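Cuaderno de taller - Elamar, marzo, 7:40

Segundo día de travesía y el barómetro del pasillo sigue bajando con mucha educación. He dormido a ratos. El camarote 14 tiene una percha que golpea el mamparo con cada bandazo, y a las cuatro ya conocía su repertorio entero. La envolví en un calcetín. Lo apunto como única reparación de la noche.

Estado de las pruebas de estabilizadores a velocidad de crucero:

Registro nocturno recuperado, 552 muestras. Faltan las de la hora peor, cómo no. Vichien dice que el cable del sensor de popa se afloja con la vibración; yo digo que el sensor tiene miedo. Bridas nuevas antes de comer.

Siriporn pasó la encuesta de mareo en el desayuno. Contestaron 453 pasajeros, y uno puso «depende del bufé» en la casilla de intensidad. Lo dejamos como dato válido. La cubierta baja, hacia el centro, sale mejor parada que la proa, cosa que sabe cualquiera que haya pagado de más por un camarote con vistas.

Las galletas de jengibre se agotaron. Pedir más en Trevholm, si es que atracamos: el capitán habla de «valorar la entrada», y Orathai, que lleva más escalas que yo, ya ha guardado los zapatos de paseo.

10:15. Cable sujeto. Lectura limpia durante media hora, luego un pico absurdo. Era yo, apoyado en la caja. No apoyarse en la caja.

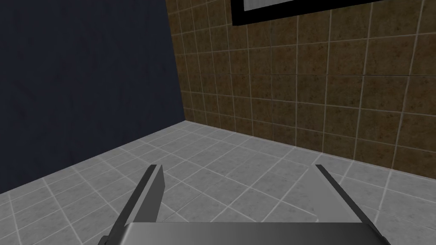

Render: rincón con pared azul marino, pared de azulejo marrón y suelo gris claro.

12:50. Mar de través y sopa en las mesas, mala coincidencia. Yae sostiene que hay que mirar al horizonte; hoy no se distingue del resto. Lindiwe comió dos platos sin pestañear y se ofreció a terminar el mío. Acepté.

Pendiente:
- Comparar el balanceo de anoche con el del viaje a Sriwong. Mi carpeta de aquel viaje se llama «final_bueno_2», suerte a quien la abra.
- Pedir al puente la hora exacta del cambio de rumbo. Preguntar con tacto, que ayer no lo tuve.
- Devolver a Rindley la llave del 13, que no es nuestra.
- Otro calcetín. La percha del baño ha empezado a contestar.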